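Soup night, and the great dumpling count

December 16, 2025

Well, we pulled off another soup night! My feet are killing me and the kitchen smells like ginger and I'm writing this with a bowl of leftovers balanced on the arm of the couch.

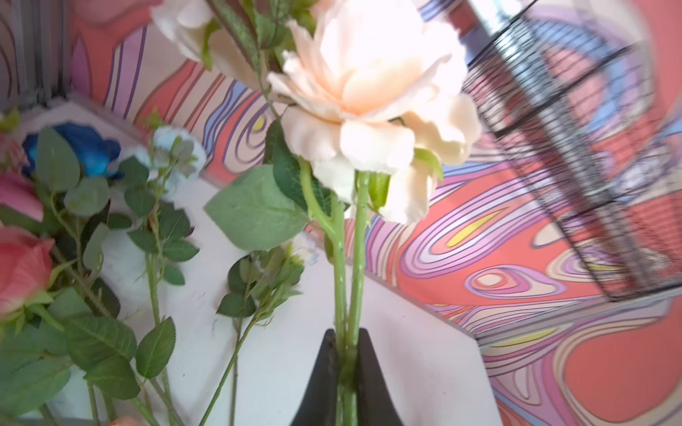

The broth

I started the chicken stock last night, which I should have done back in October too, when I tried to rush it and ended up with something that tasted like a warm Tuesday-school-cafeteria puddle. Four hours on low, then the fridge overnight, then I scraped off the fat and saved it in a jar for frying the scallions. The big pot (my old Arncombe, the one with the wobbly lid) only just holds a double batch. I added dried mushrooms, a fat piece of ginger, garlic cut in half across the middle, and way less salt than I wanted to, because last time I salted early and then it cooked down and we all drank water until midnight.

The dumplings

Emiko Ikeda came over early to help fold. She is so fast! I'd finish one lumpy little purse and she'd have a whole row of neat pleats sitting there looking smug. We did pork and cabbage, plus a tofu one with lots of white pepper for Omid. I squeezed the cabbage in a dish towel like she told me to, and she was right, the filling held together much better. We made 37 of the tofu ones before the wrappers ran out, and I forget how many pork. There are two left in the fridge and I have plans for them at breakfast.

Omid's chili oil

Omid Ghorbani brought a jar of his chili oil and I put it on everything, including (don't judge me) a slice of plain bread. He says he lets the oil cool a little before it goes over the flakes, and he puts in a cinnamon stick and some crushed coriander. I tried to write it down on the back of an envelope and now I can't read half of it. "Dhanial flakes, 3 sp"? Spoons? Sprinkles? Have to text him.

Next time

Make more rice. Start the rice sooner. Buy two packs of wrappers. Emiko wants to do a noodle night next and I said yes before I'd thought about where I'd put all the noodles. Also I need to get my ladle back from my sister, I was serving soup with a coffee mug the whole evening and dripped down the front of the stove.

Dishes are soaking. They can soak till morning.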